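### 3.2 Object Play and Early Sorting in Home-Based Care

The second part of the study concerns how children between two and four years of age group everyday objects when no instruction is given. Earlier work in the Fallby district relied on picture cards, which children of this age often treat as something to collect or hand back to the adult. The present study used objects that the children already knew from home and from the snack table. Caregivers kept written logs over the whole period, and these logs produced 1039 entries that could be coded.

Entries were coded by the first feature a child appeared to act on: color, shape, size, or use. Building blocks were the most common item in the logs, and they were also the most difficult to code. A child who places two blocks together may be matching their color, or may simply be building. Following Honda's coding notes, a block entry was counted as sorting only when the child set the block down beside another item without joining the two. 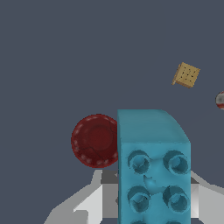 **Figure 3.** Light blue building block with studs in a two-by-two arrangement.

Of the coded entries, 133 were set aside for a second reading. Most of these came from the Brorum homes, where caregivers tended to write longer notes and to describe several actions in one entry. Haruto Honda and a second reader went through this group separately and then met to settle the entries on which they differed. Where no agreement was reached, the entry was left out of the comparison by age but kept in the general description of play.

Differences between the two areas were smaller than expected. In Brorum, children more often grouped items by use, and food items in particular were kept apart from toys. The Fallby logs show a more mixed picture – a block, a cup, and a piece of dry food might be placed in one row and left there for most of the morning.
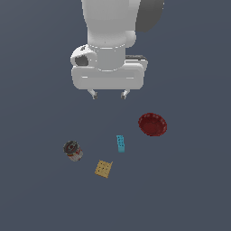

Caregivers in both areas reported that such rows were seldom disturbed by other children, though they were often added to. The Cormier scale, used here to rate the length of a play episode, does not separate the child who begins a row from the one who extends it. We therefore report episode length for the group only.

Food items raise a separate question. A young child may handle a piece of food as something to eat, as a shape, or as a surface to touch, and the logs do not always say which. A square cracker with a grid of small holes, such as the tan one placed well apart from the other objects, can be matched to a flat tile by outline or to a studded block by its pattern. Several caregivers in the Zetelstead pilot had noted matches of the second kind, and the coding guide was changed in April to allow for them. The revised guide lets a reader mark both pattern and shape for the same entry – an option that was used mainly for the older children.
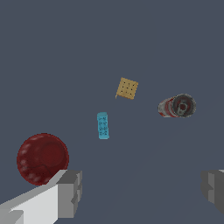 Containers were treated differently from other objects in the logs, as children tended to put things into them before sorting them in any other way. An entry of this kind was coded under use unless the caregiver had noted a clear match of another sort. Color was the most frequent exception, and a small light-blue container of upright, cylindrical form could fairly be grouped with a block of similar color even though the two share little in shape. Entries in which the child both filled a container and matched it by color were given two codes and are reported separately in Section 3.3.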